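The table nobody had thought to measure

A grasping study from Hotden asks how much a robot learns from the moments before it picks anything up

For most of last winter, Agnese Sproģis spent her mornings clearing tables. She would put out a mug or a roll of tape, pick it up with a hand-held gripper, set it down again, and then take it away altogether and carry on recording.

The second part was the one her colleagues at Hollenstein, a small robotics institute on the edge of Hotden, found hard to follow. Recordings made with hand-held grippers are normally trimmed. A person squeezes the tool, a camera mounted on it films what the fingers do, and the useful stretch is the bit where the fingers close on something. The approach and the retreat are often cut back, and any stretch with nothing between the fingers tends to be thrown out.

Sproģis wanted to know what was being lost. Her project, called Cusanow, set out to train the same grasping program twice, once on trimmed recordings and once on recordings that kept the idle stretches in. The results were presented to the institute on 10th January, and they have changed how the group collects its material.

The idea came from a failure. In October the team had a program that picked up household objects well in the room where it had been trained. Moved to a different room with a pale, shiny table, it began to close its fingers on patches of light. It would come down over bare wood, grip, lift, and travel across to the drop-off box with its fingers shut on air. Then it would open them over the box and go back for more.

"It was very confident," Sproģis says. "It did the whole job properly apart from having picked anything up."

Her first guess was that the camera was at fault. The group tried a different exposure setting and then moved the lamps. Both helped a little. What helped more was looking through the training recordings, which Sproģis did over several evenings at home. In all of the trimmed material, there was hardly a moment when the gripper hung low over a table and the right thing to do was nothing.

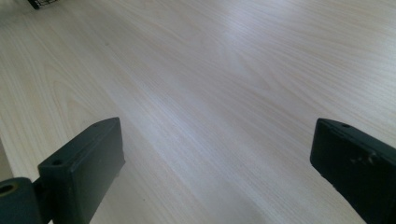 So the group made a second collection. It had 298 recordings of ordinary picking and placing, kept at full length, and another 60 in which the gripper was carried low over a surface and never closed. The person holding it would hover, tilt it, come down until the tips were nearly touching, and go away again. Different surfaces were used, among them a dull kitchen worktop, a painted shelf and several sorts of wood, with the lamps shifted between sessions.

Wood turned out to be the most useful of the lot. A strong grain has edges in it, and some of those edges bend round into closed loops that look, to a program searching for outlines, a good deal like the rim of something flat. Add a bright reflection and there is a contrast strong enough to pass for the side of an object. People are so used to ignoring both that they had not thought of them as part of the task.

The recording was shared between Sproģis and Baiba Laur, a technician who had joined the institute from a firm that services packing lines. Laur had firm views on how the tool should be held. She wanted the wrist kept loose and the fingers open at different widths, as a gripper that always hovers at full stretch teaches the program that wide open means wait. An early batch had to be done again when they noticed that both of them had been doing exactly this.

"You get into a habit and the machine gets into it with you," Laur says. She now keeps a sheet by the recording table with a list of finger widths to work through, and ticks them off in pencil.

For the test, both programs were run on the institute's robot arm in a room neither had been trained in. There were 861 attempts in all, divided between the two, and in some of them the table was bare from the start. The version trained on trimmed recordings closed on nothing again and again, most often where the lamp caught the surface. The version trained on the full collection still did it now and then, but on the bare table it usually hovered, moved along and stopped.

There was a cost. The second program was slower to commit, and with small pale objects it sometimes hung over them for up to 10 seconds before closing. In a few cases it gave up and moved on, leaving a perfectly good eraser behind. Sproģis puts this down to the balance of the collection and thinks a smaller share of hovering would have done. She has not tested that yet.

The method has other limits, and the written report is open about them. Only one type of gripper was used. The two people doing the recording were both right-handed and of similar height, so the view of the table came from much the same angle every time. Glass and polished metal were left out completely. Laur tried a steel tray one afternoon and the recordings were so full of reflected ceiling that the pair agreed to leave it for another study.

Outside interest has come mainly from people with a practical problem. Custar, a company that sorts returned goods, has asked whether the same kind of recording would help with arms that grab at the printed pattern on its tote liners. Sproģis has sent them the collection and the finger-width sheet, and expects to visit once their new line is running.

In the meantime the institute has stopped trimming. Full-length files take up more room, and the storage bill has been the subject of two meetings so far. Laur has started on the next set of surfaces, beginning with a checked oilcloth from her mother's kitchen and a length of cork flooring - the cork, she says, is already giving trouble.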